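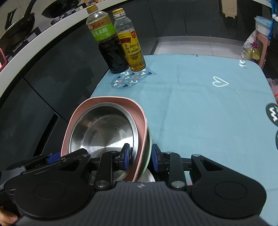 How much should a mid-sized kitchen equipment firm set aside to get started with robot training tools? Dosten, which makes dish-handling machines for canteens and care homes, has settled on one year of spending for hand-held grippers, spare parts and storage, with any decision on full robot arms put off until the following February.

The company published its equipment plan on 15th June. It covers the purchase of 113 hand-held grippers, to be given to people who will use them to pick up, stack and put away everyday tableware in ordinary home kitchens. The recordings will be used to train the software for a bowl-sorting machine that Dosten wants to offer alongside its existing line.

Triin Sproģis, who runs purchasing at the firm, said the first draft of the budget had been built around robot arms. It was changed after the engineering team priced the floor space, safety fencing and electrical work that the arms would need.

"The arms were only part of the bill," she said. "We had a quote for the room that came in higher than the quote for the machines. With the hand tools we can start in the kitchens people already have."

The grippers will come from Erano, which was picked over one other bidder, Flakia. Both companies supplied test units over the winter. Flakia's price per unit was lower, but its finger pads were sold only as part of a complete finger set. Erano sells the pads separately, and Dosten expects to go through a lot of them. The order includes 300 spare pads.

Mio Higuchi, the engineer who led the tests, said nested bowls of different materials had been the hardest job for both products. A steel bowl sitting inside a plastic one can come away with it or stay behind, depending on where the fingers close on the rim.

"We asked the testers to use their own bowls and leave the kitchen as it was," Higuchi said. "A bench with nothing else on it would have been easier for everyone, but our customers don't have one."

Pads are also the item most likely to push the plan over budget. Dosten has assumed a new pair for each gripper every four months. If they wear faster than that, the money will come out of the storage line, where the firm has left some slack – the only part of the plan that has any.

Not everyone at the company is happy with the order. Donal Ní Mhurchú, who manages the service department, had asked for part of this year's money to go toward replacing older conveyor motors at customer sites. That work has been moved to next year. He said his team would manage with repairs until then, but that he wanted the date in writing.

Storage and labeling will be handled by Mac Mathúna under a 12-month contract. The contract allows Dosten to leave after six months if fewer than 149 hours of usable recordings have been delivered.

The first 20 grippers are due to ship next month, with the rest following in three batches. Teresa Mulcahy, the firm's finance manager, said each batch has to be signed off before the next is paid for.

A separate request for two robot arms, filed by Higuchi's team, remains open. Mulcahy said it will need new quotes, as the ones on file will have expired by the time it is reviewed.

Last updated: 15 minutes ago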